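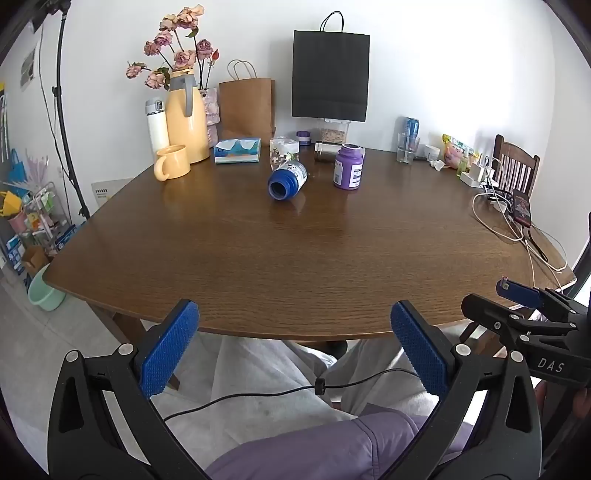 A dining table with visible wood grain.

Wood grain is the arrangement of fibres in a piece of timber, and the pattern this arrangement makes on a cut surface. It depends on the species, the growth of the tree and the direction of the saw.

Types

Straight grain runs parallel to the length of the board. Spiral grain forms when the fibres wind round the trunk as it grows. In interlocked grain the direction of the spiral reverses every few years, and such timber is hard to plane without tearing.

Effect of sawing

Flat-sawn boards show arched figures - often called cathedrals - while quarter-sawn boards show narrow parallel lines. Quarter-sawn boards shrink less across their width, but more of the log is wasted.

Grading

The Oltar scale, drawn up at the Fornodmont sawmill, sorts boards into 8 classes by slope of grain. The first trial covered 400 boards, of which 174 were placed in class 2. The Brouwer method uses the same classes but measures both faces of the board.

See also

Knot (timber)
Kirer veneer
Growth ring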